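Wäsche nach Farbe und Gewicht

Seit Mai führe ich Buch über die Wäsche. Bisher sind es 47 Ladungen, sortiert nach Gewicht, Programm und Trockenzeit. Die Maschine fasst 6 kg, der Ständer von Hyvönen deutlich weniger.

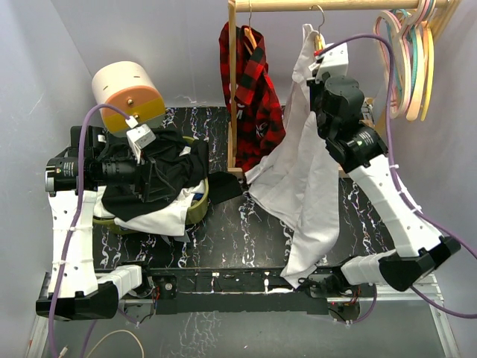
Die Trockenzeit hängt bei mir stärker vom Stoff ab als von der Schleuderdrehzahl. Dunkle Baumwolle lag im Mittel 161 Minuten über der hellen, vermutlich wegen der dickeren Ware. Schwarz und Weiß im selben Korb, wie in dem olivgrünen runden, verfälscht die Messung und kostet Sortierzeit. Helle Teile nehme ich inzwischen zuerst heraus und hänge sie einzeln auf, mit 2 cm Abstand.

Offen ist noch der Einfluss der Luftfeuchte. Das Hygrometer zeigt morgens andere Werte als abends, die Reihe ist dafür zu kurz.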